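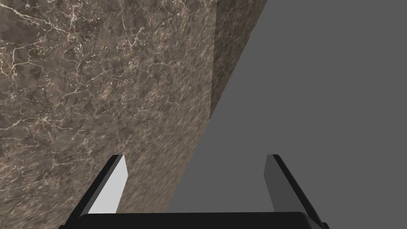

Brown marble with pale veins, seen from very close.

Home & Materials | Monthly Letter

Living with marble: what I learned in my first years

When we moved into the old apartment on Prurholm street, the kitchen already had a marble counter. I was very proud of it. In the first month I cut a lemon directly on the stone, left the two halves there and went to answer the phone. When I came back there were two dull circles, and I rubbed them with a cloth for a long time before I understood that this was no dirt.

Marble is mostly calcite, and calcite does not like acid. Lemon, vinegar, wine, tomato and many bathroom cleaners will take away the polish in a few minutes. People call this a stain, but the correct word is etching. A stain is something that went into the stone, and an etch is a place where the surface itself was eaten a little. It is important to know which one you have, as the treatment is different. If the mark is darker than the stone, it is probably a stain. If it is lighter and you feel it with your finger, it is probably an etch.

For oil stains I use a paste of baking soda and water, thick like yogurt. I put it on the mark, cover it with kitchen film and leave it overnight. In the morning I take it off with a wooden spoon and wipe with clean water. One time it was enough, another time I had to repeat it 3 times. For small etches there is polishing powder. The one I bought came from Pakolis, a stone yard outside of town, and they showed me how to work it with a damp cloth in small circles. For big etches please call a professional. I tried by myself once and now I have a shiny place in the middle of a dull place.

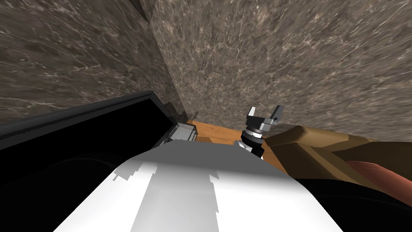
The second question is sealing. A sealer slows down the oil and the coffee, so you have time to wipe. It does not stop acid. The man at the yard told me to seal the kitchen counter every 6 months, and the bathroom less often. To check, put a few drops of water on the stone. If they stay round, you can wait. If the stone becomes dark under them, it is time — better do it the same week.

For daily cleaning, warm water with a little neutral soap is enough. I dry the counter after, otherwise our hard water leaves white lines.

I am asked sometimes if I would choose marble again. My neighbor from the Avotiņš bakery has had her marble table for many years, it is full of marks, and she says the dough does not mind. I think I would choose it again, but for the hall or the window sill, and take something harder for the kitchen. In September I will write about granite and slate, and about the sample day at Trestska.

Comments (3)

stonefruit7: I did the same thing with a lemon! Does the baking soda paste work on an old coffee ring?

Reply from the author: Yes, but for coffee let it dry completely before you take it off. Mine needed two nights.

hallway_tiles: Please also say something about grout next time. Ours is in a terrible condition.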